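Print this page | E-mail this page

April 2025 | Posted by Zoia Nazarenko
Filed under: Lab Notes > Equipment & Budget

# Cleltska table-setting set: data card

Cleltska holds 312 episodes of handling tableware with two-finger grippers. We keep it with the buying plan for the Makard station.
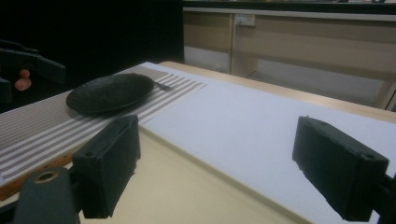
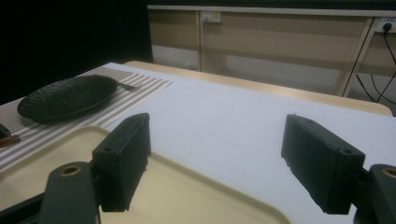 Black plate and fork on the striped placemat.

## Budget

- Finger pads: 2 spare sets, 229 each
- Table coverings and tableware: 500

Fermín Benítez has the Lernico quote. Send changes to him before the May order.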